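贈収賄防止研修キット「Kideck」を社内で使ってみた感想

研修用のカードキットというものを、私はあまり信用していない。箱を開けたときがいちばん盛り上がり、二回目からは総務の棚の上段に移る。そういうキットを前の職場でも今の職場でも見てきた。なので、Hellex社の贈収賄防止研修キット「Kideck」を買うことになったとき、稟議書の「期待される効果」の欄は上司に書いてもらった。

先に立場を書いておく。私は産業用ポンプの部品を作っている会社の法務担当で、従業員は357人、うち営業と調達が研修の対象になる。官公庁への納入があり、海外は代理店経由の販売が中心だ。Hellexとは利害関係がなく、キットは会社の予算で定価で買った。値引きは頼んだが断られた。

買うまでの経緯

うちでは長いことAstaというeラーニングを使ってきた。動画を見て、設問に答えて、修了証が出る。受講率は毎年きれいに揃う。ただ、受講率が揃うことと、営業が接待の席で困ったときに電話をかけてくることの間に、何か関係があるようには見えなかった。相談窓口への事前相談は年度を通してほとんど動かず、来るのは「お中元のタオルは大丈夫か」という類のものばかりだった。タオルの相談が悪いわけではない。ただ、海外代理店の手数料について質問が一件も来ないのは、問題がないからだとは思えなかった。

それで対面でやろうという話になり、候補がKideckと、もう一つPengという講師派遣込みのプログラムに絞られた。Pengは内容の評判は悪くなかったが、日程が先方の都合に左右されるうえ、一回きりで手元に何も残らない。残るものがほしい、という理由でKideckになった。今考えると、残るかどうかで選ぶのは少し雑だったと思う。

箱の中身

カードは全部で104枚。内訳は状況カード、人物カード、圧力カード、それに「記録」と呼ばれるカードがある。ほかに進行役用のマニュアルが46ページ、集計シート、それと布の袋。布の袋は何に使うのか、マニュアルのどこにも書いていない。うちではカードを引くのに使っている。

カードの紙質は良い。角が丸く、切りやすい。文字は小さい。老眼の課長が二人、最初の回の途中で眼鏡を取りに席へ戻った。長い状況設定を名刺より少し大きい程度のカードに詰め込んであるので、読み上げる前提で作ったのだろうと思うのだが、マニュアルには「各自黙読」とある。うちは二回目から読み上げに変えた。

進め方はこうなっている。状況カードを一枚めくる。たとえば「通関の担当者が、書類に不備があると言っている。どこが不備なのかは言わない」。そこに人物カードで自分の役が決まり、圧力カードで事情が足される。「納期遅延の違約金が明日から発生する」「前任者はいつも払っていたらしい」など。そのうえで、その場で何を言うか、誰に連絡するか、何を書き残すかを三分で決めて発表する。進行役が論点を拾い、次へ行く。

良かったところ

圧力カードはよくできている。ここは素直に認める。

贈収賄の研修で困るのは、設問の形にした瞬間に答えが見えてしまうことだ。「公務員に現金を渡してもよいか」と聞かれて、よいと答える社員はいない。実際に判断が鈍るのは、時間がなく、上司が電話に出ず、相手が感じのいい人で、金額が小さいときだ。圧力カードはその条件を一枚ずつ足してくる。最初は全員が「払いません」と言うのだが、三枚目あたりで声が小さくなる。調達の若手が「これは払うと思います、私なら」と言った回があって、その後の話し合いはAstaを何年分受けたより中身があった。

もう一つ、「記録」カードの発想もいい。発表のあとに、たとえば「半年後、監査人があなたのメールを読んでいる」というカードが出る。自分が三分前に言ったことを、文面として読み返されたらどう見えるか。これは効いた。「例の件、いつもの形で」というメールを普段書いている人間が何人か黙った。

気に入らないところ

法令の扱いが薄い。マニュアルの巻末に日本の制度のまとめがあるが、刑法の贈賄罪と不正競争防止法の外国公務員贈賄罪が同じ表に並べてあるだけで、違いの説明がほとんどない。外国公務員等には国有企業の役職員が含まれうる、という肝心の点は注の小さい字に追いやられている。うちの代理店の相手先にはそういう会社がいくつもあるので、ここが落ちると研修の意味が半分なくなる。

みなし公務員の話も、ない。国内の営業がいちばん間違えやすいのはここだ。相手の名刺に「省」や「市」と書いてあれば誰でも身構える。法人の名前だけ見て民間だと思い込むから危ない。私は自分で一枚紙の資料を作って配った。キットを買ったのに資料を自作しているのは、納得がいかない。

少額の円滑化のための支払い、いわゆるファシリテーション・ペイメントについても書きぶりがあいまいで、「国により扱いが異なるため、社内規程に従うこと」とだけある。間違いではない。しかし、その社内規程を持っていない会社がこのキットを買うことも多いだろうし、規程があっても、現場が読んで判断できるように書けている会社がどれだけあるか。通関の状況カードをあれだけ熱心に作っておいて、論点の整理を規程に丸投げするのは逃げに見える。

それから、シナリオがどれも「渡す側」の話である。調達の人間は受け取る側になりうる。仕入先からのキックバック、架空の外注、検収の甘さと引き換えのゴルフ。民間同士の話でも、背任や会社の損害の問題になるし、うちのような規模の会社では外国公務員よりよほど起こりやすい。受け取る側の状況カードは、私が探したかぎり二枚だけだった。調達向けの回では同じカードを何度も使うことになり、三回目のグループは前のグループから答えを聞いてきていた。

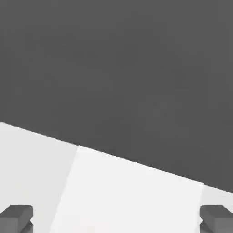 進行役の負担について

パンフレットには「専門知識がなくても進行できる」とある。私はこれを疑っていたし、使ったあとも疑っている。

七月に行った初回は、私が進行役をやった。法務を長くやっているので、論点は拾える。それでも、三分の発表が重なってくると、どこで止めてどこを流すかの判断が追いつかない。マニュアルの進行例は、参加者が全員それなりに協力的で、発言が短く、脱線しないという前提で書かれている。うちの営業部長はどの条件にも当てはまらない。

二回目は総務の同僚に頼んだ。彼女は進行そのものは私よりうまい。ところが「相手が公立病院の事務長だった場合はどうなるのか」という質問が出て、マニュアルを繰っても答えがなく、持ち帰りになった。持ち帰りになること自体はかまわない。問題は、その場で営業の一人が「たぶん大丈夫でしょう」と言い、その一言のほうが翌日まで残ったことだ。専門知識なしの進行で怖いのは、間違った結論が和やかに共有されることである。

マニュアルの著者として名前が出ているのはLihua Fangという人で、序文によれば企業の内部調査に長く関わってきたらしい。状況設定の細部を読むと、たしかに現場を知っている人の書き方だと思う。領収書の宛名が空欄のまま三枚続くとか、代理店の請求書だけ書式が途中で変わるとか、そういう細部は机の上では出てこない。だからこそ、進行役の手引きが急に一般論になるのが惜しい。「参加者の発言を尊重しましょう」は、同じ人が書いた文とは思えなかった。

集計シートと「倫理スコア」

いちばん要らないのがこれだった。

各グループの発表を進行役が五段階で採点し、合計して「倫理スコア」を出す仕組みになっている。部署ごとに並べることもできる。売る側としては、数字が出ないと稟議が通らないのだろう。事情はわかる。だが、採点されるとわかった時点で、参加者は模範解答を言い始める。先ほど書いた「私なら払うと思います」という発言は、採点をやめると宣言した回に出たものだ。採点していた初回では、全員が一字一句同じような「毅然と断り、上長に報告します」を繰り返した。それならAstaで足りる。

しかもスコアを経営会議に出すと、点の低い部署が責められる。点の低い部署というのは、多くの場合、難しい相手先を抱えていて、それを隠さずに話した部署である。私は一度だけ集計して、あとはシートを箱に戻した。経営会議には、どんな相談が出たかを個人が特定できない形でまとめて出した。反応は鈍かったが、役員の一人が代理店契約の手数料条項を見直せと言い出したので、そちらのほうが収穫だった。

相談は増えたのか

増えた。ただし、これをキットの効果と呼んでいいかは怪しい。

研修のあと、代理店の手数料についての相談が初めて来た。契約書では販売手数料となっているのに、途中から「調整費」という名目が加わっている、という内容だった。調べてみると単なる為替の精算で、説明がつくものだった。それでも、相談が来たことには意味があると思っている。そのほか、展示会に招く海外の顧客の宿泊費をどこまで持つか、寄付を頼まれた団体の役員に取引先の役所の元職員がいるがどうか、といった、前なら黙って処理されていたはずの話が上がってくるようになった。

しかし同じ時期に、窓口の連絡先を社内ポータルの奥から営業のスケジュール画面の横へ移している。顔を合わせて話したことで、私に電話をかけやすくなっただけかもしれない。カードがなくても、会議室に集めて通関の話を一つすれば同じだったのではないか、という疑いは消えていない。Hellexのパンフレットには導入企業の声がいくつも載っているが、何と比べて良くなったのかを書いている会社は一つもなかった。

他の二つと比べて

Astaは、受講の証跡を残す道具としては今も優れている。取引先の質問票に「全従業員に年次研修を実施しているか」とあれば、Astaの記録を出せば済む。Kideckにはその機能がない。参加者名簿は自分で作ることになる。うちはAstaもやめずに続けることにした。費用は当然、両方かかる。

Pengは受けていないので比べられないが、同業の知人の会社では、講師が業界の事例をよく調べてきたので質問がその場で片づいたという。持ち帰りが減るという一点では、うちの回より良さそうだ。一方で、翌年は予算がつかず、それきりになったとも聞いた。

サポートのこと

初回のあと、公立病院の件と受け取る側のシナリオの少なさについて、Hellexに問い合わせを出した。返事は早かった。内容は「貴重なご意見として開発部門に共有いたします」で、追加カードの予定を聞いても時期は答えられないとのことだった。白紙のカードが何枚か入っているので自社の事例を書いてほしい、とも言われた。書いた。受け取る側の状況を調達の係長と一緒に作ったら、この自作カードがいちばん議論になった。係長が以前の勤め先で見たという、検収印を押す日だけ昼食に誘ってくる業者の話である。

白紙カードは油性ペンでないと弾く。ボールペンだと指でこすれて読めなくなるので注意してほしい。

買うべきか

進行役ができる人間が社内にいて、法令の補足資料を自分で作る気があり、スコアを出せと言われても断れるなら、買う価値はある。圧力カードと記録カードの部分だけで、一年は使える。逆に、法務が兼任で一人しかおらず、とにかく研修をやった形がほしいという会社には勧めない。その目的にはeラーニングのほうが安く、手間もかからない。

国内の官公庁営業が中心の会社は、状況カードの多くが海外の話だと知っておいたほうがいい。入札前の仕様の相談、退職した職員の再就職の頼み、職場ぐるみの懇親会といった国内でよくある場面は数が少なく、あっても踏み込みが浅い。利害関係者からの供応について国家公務員倫理規程がどう定めているかは、相手側のルールとはいえ営業が知っておくべきことだが、これもマニュアルには一行しかない。自治体はまたそれぞれに定めがある。

評価は五点満点で三点にしておく。半分は自作カードの点なので、キットだけなら二点と三点の間くらいだと思ってもらっていい。次の版で受け取る側のシナリオが増えたら買い直すかもしれないが、差分だけの販売があるかどうかは、まだ返事をもらっていない。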